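OK, long one today. I finally got the planner rewrite into a state where I can talk about it without wincing, so get a coffee. Thread on two arms, one shared workspace, and a lot of cable.

For anyone new: I write the motion and perception software for a two-arm tabletop cell. Small arms, parallel grippers, wrist cameras plus one fixed view. I've been at it since the old stack, which I will not be linking to, please don't go find it.

The old stack planned each arm separately and then checked for collisions between the two. Arm A gets a path, arm B gets a path, checker says no, throw both away, try again. On easy objects you'd never notice. On anything in the middle of the board it would sit there and think for ages.

July's goal was one planner for both arms. Single joint space, single timeline. I'd been putting it off because I was scared of the search getting huge, and it did get huge! But you get so much back. The arms can pass close to each other on purpose now.

The object I keep going back to is headphones. I love headphones as a test item. Stiff band, cups, and then a floppy cord that goes wherever it likes. One arm takes the band, the other goes for the cord, and both want the same patch of table.

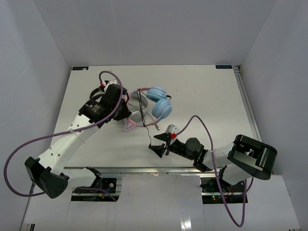 So, the cord. My segmentation was trained mostly on chunky things, and thin black cords were coming back as dashes. A bit of cord, a gap, a bit of cord. The planner then very cheerfully treated every gap as free space.

Fix number one was boring and great: I stopped asking for a mask and started asking for a centerline. Trace it, fit a spline, let the spline run across the gaps if the ends point at each other. Boris Procházka suggested this to me months ago and I said it would never work where strands cross. Boris, it works where strands cross. Mostly.

Where it doesn't work: two strands crossing at a really shallow angle. It swaps them. I score both options now and keep them both alive until the second view can settle it.

Fix number two was the arms' own cables. Each arm has a cable that loops off the wrist, and my collision model had no idea it existed. I used to pad the whole wrist with a big fat sphere, which is safe and also makes half of your good grasps illegal.

Now each cable is a chain of capsules hanging off the wrist link, with a cheap sag model. It's not physically right! It doesn't have to be. It only needs to be on the pessimistic side and update fast enough to sit inside the planning loop.

Numbers, because I know you'll ask. I replayed 1205 logged plan requests through both versions. Median plan time went from 700 ms to 400 ms. Same machine, same seeds, no tuning in between.

The median hides a tail and I'm not going to pretend otherwise. There are still requests where it times out and falls back to moving one arm at a time. I'm keeping that fallback forever, I think. It's ugly and it has saved me so many evenings.

Grasp selection got a rewrite too. For bands I used to rank candidates on width alone, so it always chose the thinnest spot it could find. Fine on a plain band. On a band with big decorations sticking out of it, a finger would happily plan itself straight through one.

So candidates are now checked against a local surface patch from the wrist camera, with the full finger shape swept along the approach. The bit I'm proudest of is that it refuses early. If the fingers can't get in cleanly the candidate is gone before the expensive step.

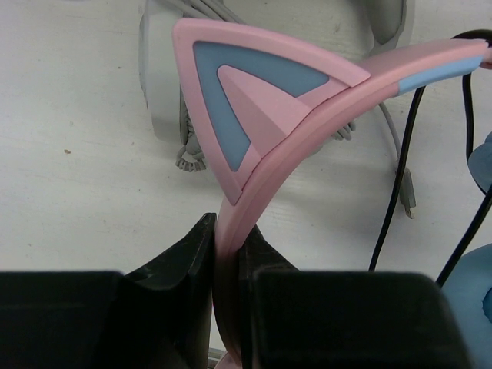 Wrist view, with a finger on each side of the band and a cat ear right next to them.

Views like that are also why I gave up on depth alone up close. The fingers take up a big chunk of the image and the depth near their edges is mush. I mask out the gripper using the joint state, grow the mask by 2 pixels, and only trust what's left.

(I tried growing it by a lot more. You lose exactly the part of the object you care about. 2 it is.)

Tooling corner! The thing that changed my days the most wasn't the planner, it was the replay viewer. I called it Padia and it's very plain: a timeline, both camera views, both joint states, and the planner's candidate list at whatever moment you're scrubbed to.

You click a rejected candidate and it tells you which check killed it. I cannot describe how many hours I've spent guessing at that from print statements. Build this for yourself on day one. I built mine on day I-don't-want-to-say.

Marek Šindelář added a diff mode where you load the same log under two planner versions and it jumps to the first moment they disagree. He did it in one sitting and then apologized for the colors. Marek the colors are fine, it's wonderful.

Diff mode found a real bug within the hour, too. I was reading the gripper opening one tick late, so the swept finger shape was sometimes slightly too narrow. It had been there since the very first version — you'd only see it if the fingers were still opening during the approach.

Things I want to do next: use the cord spline for picking where to grab, and not only for avoiding it. Right now it goes for the most reachable point, and with cords I'd like it to prefer a spot near the plug.

Also gravity on the spline. When the band lifts, the cord comes along, and at the moment my world model leaves it lying on the table where it was last seen. Marek has opinions on this. I've asked him to write them down.

A few of you asked about the code. The cable capsule part is separate enough that I can clean it up and put it out by itself. The planner is too tangled up with our configs for now. Padia will come after the capsules, once I've taken my hardcoded paths out of it.

And if you've done cord tracking with two moving cameras and you have thoughts on the shallow crossing problem, please reply or message me, I will read every word. Back to the logs, I've got a timeout to chase.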